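Speaker notes: Scene rules for home-robot simulation
Redmont meetup, June 2019
Slot is 20 minutes. Leave 6 for questions.

Opening

Say who we are. Hiter is the simulator setup, Korletey is the task list that runs on it. We wrote the rules in this talk after our own reviews kept stalling on the same arguments. Was that a fair scene? Did that count as a pass?

Our rule book has 11 rules now. The first draft had 58 and people stopped reading at page two. I will cover the ones that changed how we work and skip the file naming rules. Those are in the handout.

Ask for a show of hands: who has a written rule for what makes a scene valid? Wait for it. Don't comment on the number.

Rule 1: Write down the start state

Every run gets a start record before the arm moves. It lists the objects, where each one lies, and whether the gripper is open, closed or holding something. If the start record is missing, the run is not scored. We lost almost a month of results to this in November and had to run them again.

The record has to be in words a new person can check against the render. "Sausage on the gray counter, gripper empty, gripper away from the counter" is good enough. "Standard kitchen start" is not.

Marks and stains go in the record too. A dark patch around an object changes its outline for a vision model, so a scene with the patch and a scene without it are two different scenes and get two different entries.

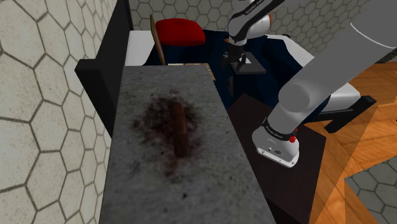

Does a simulated arm need a safety distance if there is no one to hurt?
We apply one anyway. The distance check uses the same code that will run on hardware, and a policy that learned to cut through furniture in simulation will try it on a real table.

Pause here. Somebody usually wants to argue about the number. Tell them the number is set per site and belongs in the site sheet. The rule only says that there must be one and that it can't be changed halfway through a batch.

Rule 4: Name objects by what can be seen

This was the hardest one to get people to follow. Annotators like to guess. If a gray thing has a grip and a narrow end, one person writes stapler and the next person writes tool. Both labels go into the data and the scores drift apart.

The rule is: use the asset name if you have the asset list open. If you don't, use color, shape and place. "Small dark gray handheld object, left of the book." It is longer and it reads badly. Keep it.

Same for flat gray things that might be a laptop and might be a case. Don't pick one because the task would make more sense that way.

Rule 5: Soft surfaces need their own pass limit

A book on a countertop and a book on a blanket are not the same task. Folds tilt the object and hide part of its edge. Stitulano, our scoring tool, used to apply one limit to everything, and bed scenes looked much worse than they should have. Now each surface type has its own line in the score sheet.

Also say: decor stays in. A framed picture or a pillow near the target is part of the test. Taking it out to get a cleaner result has to be logged as a new scene.
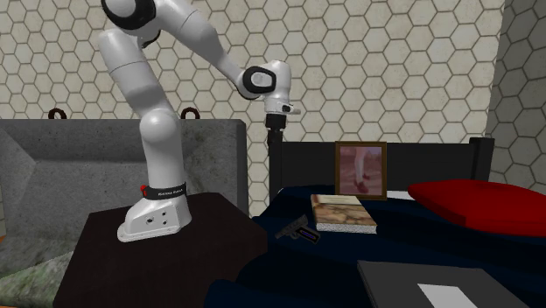 Rule 7: Stopping a run

Any reviewer can stop a run. The reviewer writes one line saying why. The operator does not get to restart it under the same run number.

Reasons we accept: arm touches something not in the task, object leaves the work area, start record does not match the render. "It was going badly" is not a reason. A bad run stays in the results.

The red button on the arm model is there for looks in our setup. The stop goes through the run console. Say this slowly, new people mix it up.

Rule 9: More than one camera

If two views of a scene disagree, the run goes to review. Don't let the operator choose the view. Both files stay in the folder with their time stamps, including the one where the target is hidden.

What we have not solved

Lighting. We have no rule for it and the two drafts we tried were dropped. If anyone has one that works, please come and find me after.

Handouts are by the door. The blank start record is on the back page.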